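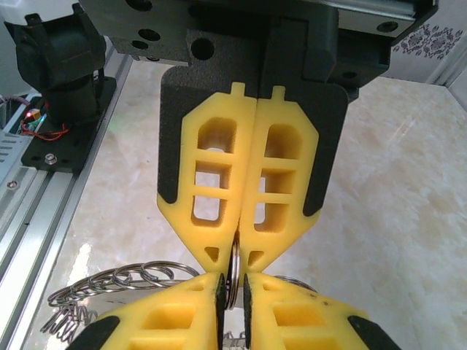 Our project was about one small grass airstrip, Fanard Field, and what it would take to get more visiting pilots to stop there. The runway is 2000 feet long, there are 186 landings a year in the logbook, and the view of the river on final approach is wonderful! We spent most of September on the windsock and tie-down area, and I got really into how light structures stay stiff. Once you start looking you find it everywhere: the yellow fingers with their ladder of thin crossbars and rectangular openings have the same look as the ribs in a wing with lightening holes cut through them, and we borrowed that idea for our sign frame.

The sign stands where the taxi path meets the road to Nouri. Pilots told us they could never tell which way to walk for fuel or food, so we put both on it (the diner in Neva will pick you up if you call).

For the survey we mailed 100 cards to flying clubs. The question that got the longest answers was the one on camping. People love sleeping beside their airplane, and they want a water tap, a flat spot and a fire ring. Our budget was $900, which covered the sign and the tap. The fire ring has to wait for the county permit.

Next term's group should start with the drainage at the north end.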